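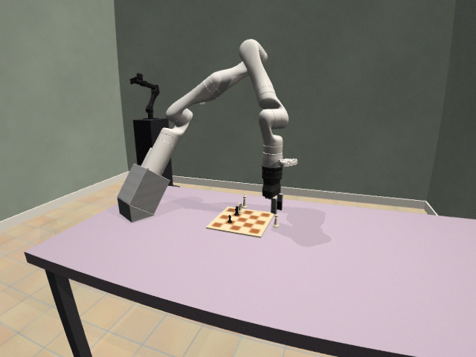

White arm on its gray base, long table.

Rain gauge reads lower than everyone else's in town, what am I doing wrong?

Posted by Brekside

Hi all, long time reader and first time asking anything. I've been keeping a backyard rain gauge going since last May and I love it way more than I expected to (my kids think I've lost it). It's one of those clear plastic tubes, screwed to a fence post at the back of the yard.

My trouble is that I always come in low. Last storm I had 15 mm in the tube and the lady at the other end of Goletstead posted a lot more than that on the town page. OK, fine, rain is patchy, I get that. But it keeps happening! Slow drizzly days I'm pretty close to the others. Anything with wind behind it, I'm way under.

The post is at the corner where two fences meet, and there's a big maple on the neighbor's side. I empty the tube every morning before work, usually at 8 but sometimes I forget and do it when I get home. Could that be it? Or do I need a better gauge? I don't want to spend a lot if the cheap one is fine.

Posted by Tandik

Welcome! Wind is your answer, or most of it. When it blows, the rain comes in at a slant, and a solid fence on one side plus a tree on the other will keep a good bit of it out of your tube. Drizzle on a calm day falls pretty much straight down so you catch your share. You worked out half of this yourself when you said the windy days were the bad ones.

I had mine on a garage wall for a whole year before somebody here set me straight, and I still can't use any of those numbers, which bugs me every time I open the notebook. What I'd do is put in a new post out in the open part of the yard. Try to get it twice as far from the fence as the fence is tall, and further than that from the maple if you have the room. Cut the top of the post at a slant away from the gauge so drops don't splash in, and have the rim stick up a few inches above the wood. Check it with a level too. Mine had a lean I couldn't see by eye.

As for the time, 8 is great, just pick it and stick with it. Reading late won't lose you much rain, but it puts it on the wrong day and then you don't match anybody. If you do forget, write the time down next to the number.

I'd keep the cheap tube until it's been moved. If you still want to upgrade after that, get one with a wide mouth.

Posted by Moldovan

get a digital one with the tipping bucket, never looked back. you can see it on your phone

Posted by Jeferson Assunção

I agree with Tandik on moving it, but please don't toss the tube if you go digital! My tipping bucket reads low in really heavy rain, and one time a spider got in there and I had zero for a day when the street was running like a creek. I keep a plain tube next to it and trust the tube.

One cheap thing to try first, before you dig any holes: set a second gauge of the same kind out in the open and leave the old one where it is. Write down both for 5 or 6 wet days, some windy and some calm. If the open one is always higher when it blows, there you go. And if they come out the same, then maybe your end of town just gets less. Mine does, we sit behind the hill and the summer storms love to split and go right around us.

Also look up at that maple again when the leaves are out, it'll be reaching further over than it does now.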